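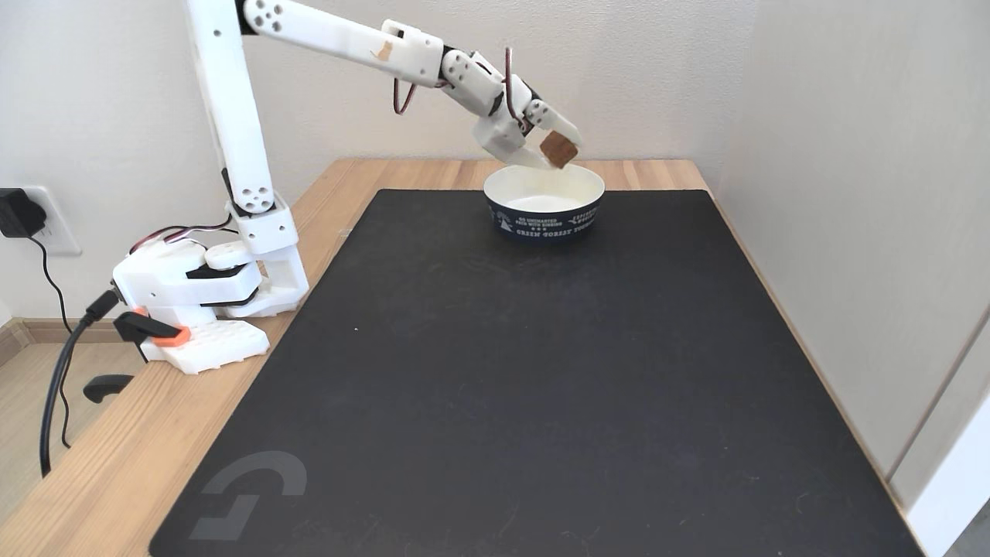 Small Arms, Grown-Up Rules

The best safety document I read all summer fits on one side of a sheet of paper. It came out of Plotholm, a makers' network whose members run printed desktop arms in spare rooms, classrooms and shared shops, and it has 12 rules. I've read factory manuals ten times as long that I liked a whole lot less!

Hobby arms have grown up fast. You can print the parts, bolt in the servos, and have the thing lifting a small cube over a paper bowl on your own desk. What hasn't kept pace is the habit side of it, meaning the stuff that people in big plants learn in their first week. Plotholm's members spent most of August arguing about which of those habits belong on a desk, and the sheet they ended up with is a joy.

Rule one is about the base. Clamp it, every time, even for a quick test. A long arm reaching out over a desk wants to tip, and a clamp with a soft pad will hold a printed plate without chewing it up. Tug the base by hand before you switch on. If it shifts, tighten it and tug again.

Rule two is cables. Servo wires need enough slack to let each joint go through its full swing, but a loop that hangs too low will catch on something sooner or later. The sheet has you move the arm through its range by hand with the power off, watching the wires the whole way (I tried this on my own arm and found a pinch point I'd missed for months). Power leads go off the side of the desk, away from where the arm works and away from your knees.

Then comes my favorite, the reach line. Stretch the arm out as far as it goes, mark the spot, and add 200 millimeters. Inside that line you keep only what the task calls for. Coffee goes somewhere else. So do phones, and so do hands while the motors are live.

There was a real fight over speed. One camp, mostly people who build with the Dedik control kit, wanted a fixed limit. The other camp, led by the Maluleke workshop, said a number means little when one arm weighs twice what the next one does. They put it to a vote, 78 to 76, and the workshop side won. So the rule now says to run each new motion at the slowest setting first, all the way through, with a finger near the switch. I would have voted with the losers, but I do like how it reads.

The later rules deal with paperwork, and they're better than that sounds. Write down which printed parts you swapped. Check the screws at the joints after every long session. Use light, soft-sided things as targets while you're still tuning the grip, so a bad move costs you a bowl and spares the gripper.

Zedent, which rents bench space by the month, has already taped the sheet up beside every one of its desks. Over 200 copies have gone out to schools as well, and a large-print version is in the works. Rule 12 asks anyone who finds a hole in the other 11 to write in with it. I've sent mine, a note on where to put the off switch if you're left-handed.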